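家人在医院去世，验尸官要开死因研讯，家属应该怎样准备？

版块：生活与法律 / 身后事务
标签：死因研讯，病历，口译，家属陈述

Homa Najafi

各位好。中文不是我的母语，我在这个论坛读了很久，这是我第一次自己发帖。如果有句子写得不清楚，请告诉我，我会改。

事情是这样的。我的舅舅 Jamshid Vahidi 今年春天在 Lisach 医院做了一个腹部的手术，手术以后第三天病情突然变坏，当天夜里去世。他七十岁，医院里有人写成 70 岁零几个月，也有人写成 71 岁，这个小错误到现在还没有改过来。医院的医生告诉我们，因为死亡的原因还不确定，所以他们必须报告给验尸官。后来 Clistgate 的验尸官办公室给舅妈写了信，说做了尸检，并且决定要开研讯。日期还没有最后定，信里只写"预计在八月"。

舅妈的英语只够买东西和看普通的家庭医生，听法律的话完全不行。她的儿子在国外，签证的问题还没有解决，所以现在写信、打电话都是我在做。我住在 Kendthorpe，坐车去 Clistgate 要转两次，这个不是大问题，我只是说明一下情况。

我想请教的事情有下面这些，我尽量按顺序写：

第一，研讯和打官司是不是同一件事？舅妈很害怕，她觉得自己要去"告"医院，她不想告任何人。她只想知道，那天晚上七点以后到底发生了什么。我们探视结束离开的时候，舅舅还能说话，还让我们明天带他自己的拖鞋来。

第二，我们可以在研讯以前看到文件吗？例如尸检报告、护士的记录、医生的陈述。我给医院打过电话，第一位工作人员说可以申请，第二位说既然已经到了验尸官那里，医院就什么都不能给。两个说法不一样，我不知道应该相信谁。

第三，口译由谁安排？我可以给舅妈翻译吗？我的英语工作上够用，但是医学的词我也需要查词典。

第四，要不要请律师？我们问过一家叫 Gunawan 的事务所，他们说第一次谈话 40 分钟，收费 254 镑。态度很好，但是我们家对这笔钱要想一想。

第五，正式的死亡证明现在还没有，银行和房东都在催。有没有什么文件可以暂时代替？

信里还让我们写一份"家属陈述"，没有说写多长，也没有说写什么。我写了一个开头，写着写着就变成了对医院的抱怨，舅妈听我念了以后哭了，所以我先停下来了。如果有人写过，请告诉我大概的结构。

先谢谢大家。我每天晚上会上来看。

补充：有人私信问我，葬礼办了没有。已经办了。验尸官办公室在尸检以后同意把遗体交给我们，等的时间比我们习惯的长，但是他们的工作人员每次都接电话，解释得也清楚。

Omid Alipour

节哀。

我的意见很简单：马上请律师，什么都不要自己写，什么都不要自己说。医院有医院的律师，你们没有，那就吃亏。254 镑不算贵，我表哥请的那个贵得多。

死亡证明的事，你去登记处多跑几次，他们最后会给的。我们那时候就是这样。

文件的话我不清楚，应该可以要吧。

Oleksandra Bilyk

Homa 你好，先向你和你的舅妈表示慰问。我也是用外语在写中文，所以请你不要担心句子的问题，你写得很清楚。

我不是律师。我前年因为我公公的事情参加过一次研讯，从收到第一封信到最后结束，所有的信件都是我负责的，和你现在的位置很像。各地的做法会有差别，所以下面凡是和 Clistgate 办公室的信不一样的地方，请以他们的信为准。

先说你舅妈最担心的那一点。研讯不是官司，里面没有原告，也没有被告。验尸官要回答的问题范围很窄：去世的人是谁，什么时候去世，在哪里去世，怎样去世。最后一个问题当然最难，大部分时间都花在它上面。验尸官不会判谁有罪，也不会判谁要赔钱。你可以用你们的母语这样对她说：是法庭想知道发生了什么，我们去听，也可以问。我婆婆听了这句话以后，晚上才睡得着。

不过也要诚实地告诉她，那个房间看起来还是像法庭。有高一点的桌子，有人宣誓，医院那边可能坐着穿深色西装的人。如果她没有准备，进门的时候会吓一跳。我建议你问办公室，能不能提前去看一看房间，或者旁听一次别人的研讯。研讯一般是公开的，我自己去旁听过一个上午，坐在最后一排，没有人问我为什么来。听完以后我知道了证人坐哪里、家属坐哪里、什么时候站起来，心里就稳定多了。

关于文件。你听到的两个说法，我认为是因为两位工作人员在回答不同的事情。病历可以向医院申请，这个有它自己的手续，通常要证明你和去世的人的关系，或者你是处理遗产的人。而尸检报告和为研讯写的那些陈述，是在验尸官手里的，要向验尸官办公室要。所以请你写两封信，寄到两个地方。不要只打电话，电话里说的话以后很难找回来。

给验尸官办公室的信，首先要确认一件事：你舅妈是不是已经被列为有利害关系的当事人。妻子一般都是，但是我还是请他们用书面确认了，因为有了这个身份才可以在开庭以前拿到材料，开庭的时候才可以向证人提问。信里再写明，你代表她通信，请她签字同意。我们第一次寄的时候忘记了签字，信被退回来，浪费了很多天。
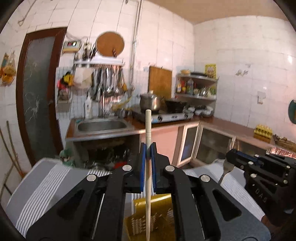

细长的木棍，旁边是灰白条纹的布

关于病历，我再多说一点，因为我在这里犯过错误。我当时只写"请提供全部病历"，结果收到的是医生的记录和化验单，没有护士的观察表，也没有用药表。后来才知道，不同的记录可能放在不同的系统里。你关心的是晚上七点以后，那么请你在信里直接列出来：生命体征的观察表、液体进出的记录、用药表、护士交接班的记录、呼叫医生的记录，还有手术以后的医嘱。最后加一句"以及该次住院期间的其他一切记录"。

收到以后，不要从第一页开始读。我就是从第一页开始读的，读到第三天就读不下去了。请你先拿一张大纸，画一条时间线，从你们离开病房的时间开始，一直到医院打电话给你们。每找到一条有时间的记录就写上去，后面写页码。没有记录的那一段空着，不要用猜的内容去填。那些空白的地方，后来就成了我们想问的问题。

年龄的错误，请你单独写一封短信告诉验尸官办公室，附上护照或者出生文件的复印件。这种事看起来小，但是研讯的结果以后会用来登记死亡，到那时再改会很麻烦。名字的拼写也请检查。我公公的名字在材料里有三种拼法，验尸官在开始的时候就花时间问我们哪一个是对的。

口译：请不要自己做。我知道你有能力，这和能力没有关系。第一，你是家属，法庭很可能希望口译的人是独立的。第二，到了那一天，你自己也会难过。我本来也想自己翻译，后来办公室安排了口译员，我非常感谢那个安排，因为病理医生说话的时候，我有几分钟完全听不进去，如果我在翻译，我婆婆就会什么也听不到。请你早一点写信说明需要哪一种语言，如果有方言的区别也要写。费用由谁出，请在同一封信里问。我们那里没有让家属付，但是我不敢说你们那里一定一样。

临时文件：验尸官办公室可以出一份证明，说明死亡的事实，以及研讯还没有结束。我们那里叫临时证明。请你要 2 份以上的原件，银行有时候要收原件，还回来很慢。大部分银行和房东看到这份就可以先办一部分手续。上面那位朋友说多跑登记处，我想这个帮助不大，因为有研讯的时候，登记处要等验尸官的结果才能登记。如果哪家公司坚持要最后的死亡证明，请他们书面说明理由，我发现一旦要求书面，他们常常又说临时的也可以。

最后是家属陈述。我写过四稿，第一稿和你一样，全是抱怨。这很正常，请你不要扔掉，放在抽屉里就好。能用的结构，在我们的情况下是这样的：

开头写他是谁。他的工作，他和谁一起住，平时喜欢做什么，身体怎么样。这一段可以有感情，验尸官是希望知道这个人的。我婆婆写了公公每年冬天给邻居家的孩子修自行车，验尸官后来还提到了这件事。

然后写住院以前的情况。什么时候开始不舒服，看了哪位医生，吃什么药，平时自己能走多远。

再写住院的几天，只写你们自己看到和听到的。谁在场，几点钟，他说了什么，护士说了什么。你写的那个拖鞋的事情，我觉得应该放进去，它说明那个时候他的头脑是清楚的，而且还在想第二天的安排。如果是你听到的，就写是你听到的；如果是舅妈听到的，就由她来写。每个人只说自己的部分，可以交两份陈述。

最后写你们的担心。这里用问题的形式比较好。"为什么没有人去看他"这种句子，请改成"晚上七点以后，谁检查过他，什么时候，结果是什么"。意思没有变弱，但是证人必须给具体的回答。

长度方面，我们的是三页。陈述一定要用舅妈自己的语言先写，再翻译成英语，两个版本都交，并且写明是谁翻译的。她签的应该是她看得懂的那一份。

我写得太长了，请原谅。如果你需要给医院的那封信的样子，我可以把我的那一份去掉名字以后发给你。

Siamak Nazari

我同意 Oleksandra 写的大部分，只在律师和开庭当天这两个方面补充一些。我在一个帮助移民家庭的服务点工作过几年，陪过家属去研讯，但是我也没有律师资格，请注意。

律师要不要请，我觉得要看情况，不能对所有的家庭说同一句话。很多家属没有律师，自己参加，验尸官会照顾他们，会解释程序，也会帮他们把问题说清楚。但是有几种情况，我会劝家属至少谈一次：医院自己已经做了内部调查，并且报告里承认有问题；医院那边确定会带律师来；验尸官开了预备会议，讨论要叫哪些专家；或者家里以后可能考虑赔偿。你的帖子里没有写有没有内部调查，请你问 Lisach 医院。问的时候用书面，问法是："贵院是否就本次死亡做过任何内部审查或调查，如果有，请提供报告，如果还没有完成，请告诉我们预计完成的时间。"

如果决定和 Gunawan 谈，那 40 分钟请你用好。去以前把时间线准备好，一页纸，不要带一大袋文件让他们现场看，那样时间都用在翻纸上面。把你想问的写在另一页上。我会问这几个：我们的情况有没有可能得到法律援助，或者有没有别的收费方式；如果只请你们看材料、帮我们整理问题，不出庭，要多少钱；你们以前做过多少次医院里的研讯；赔偿的时限从哪一天开始算。最后这一个很重要，有的家庭一直等研讯结束才去问，结果时间已经很紧张。舅妈现在说不想告任何人，这是她的权利，但是知道时限并不等于要去告。

另外，有一些慈善机构专门帮助遇到研讯的家属，有的可以派人陪你们坐一天，不收钱。请问验尸官办公室，他们通常有一张名单。这种陪同的人不会代替你们说话，但是知道厕所在哪里、什么时候可以休息，这些事情那天都很重要。

关于 Omid 说的"什么都不要自己写"，我不能同意。家属陈述如果不写，验尸官就只听到医院一边的记忆。可以写好以后请律师看一遍，这个花的时间不多。

开庭当天，我按照我看到的写：

请提前到，至少早半个小时。口译员也会早到，让舅妈先和他说几句话，听一听口音合不合适。如果她听不懂这位口译员，请马上告诉工作人员，不要因为客气就忍着。我见过一位老先生忍了整个上午，中午才说他听懂的不到一半。

带的东西：文件夹，时间线多印几份，水，纸巾，她平时吃的药。手机关掉。吃的东西也带一点，附近不一定有店开门。

坐下以后，可以请求验尸官在病理医生说尸检的时候允许家属离开。很多家属不想听那一部分。可以约定你留下来听，她在外面，由另外一个人陪。如果只有你们两个人，这个问题要早一点想，这也是请陪同人员的一个理由。

提问的时候，一次只问一件事。不要在问题前面发表很长的意见，验尸官可能会打断，家属被打断以后往往很受伤，觉得不让他们说话。实际上只是程序要求。问题如果已经被验尸官问过，就划掉。证人说了你听不懂的词，请他用普通的话再说一遍，这个完全可以要求。

结束的时候，验尸官会说结论。可能是很短的一个词，例如自然原因、意外；也可能是一段叙述，把经过写出来。请你提前给舅妈解释，即使结论写的是"自然原因"，也不表示法庭认为医院每一件事都做得好，研讯回答的只是那几个问题。对服务的不满，还可以走医院的投诉程序，这两件事可以分开进行，但是投诉也有时间的限制，请同时问清楚。

如果当地报纸来了记者，他们可以坐在里面听。他们可能在门口请你们说几句。你们可以说，也可以不说，也可以给他们一张事先写好的纸。有的家庭愿意给一张自己选的照片，这样报纸就不会到网上去找别的。

还有一点很小：请问清楚当天有没有录音，以后可不可以申请副本。舅妈的儿子如果来不了，他可以以后再听。也可以问能不能让他用视频参加，现在有些办公室同意，但是在国外的人参加需要事先批准，不要到前一天才问。

Homa Najafi

非常感谢三位，特别是 Oleksandra 和 Siamak，我把你们的话翻译给舅妈听了，用了一个晚上。她让我说，她会为你们祈祷。

我今天做了下面几件事。给 Clistgate 的办公室写了信，要求书面确认舅妈的身份，说明需要波斯语口译，问了视频的事，还附上了护照复印件来改年龄。给医院写了另外一封，病历的种类都列出来了，内部调查的那一句我是照着 Siamak 的写法翻译成英语的。两封都有舅妈的签字。

临时证明的事我打了电话，他们说可以寄来。原来早就可以要，只是信里写在第二页的下面，我没有注意到。

Oleksandra，如果方便，请把那封信的样子发给我，我想对照一下有没有漏掉什么。关于陈述，舅妈决定自己先写第一段。她写了舅舅怎样教她开车，写了半页纸还没有写到他结婚以后的事。我没有打断她。

Oleksandra Bilyk

已经发到你的私信了。附件有两个，第二个是收到病历以后我用来核对的清单，你可以自己增加。

半页不长，请让她写完，以后再缩短也来得及。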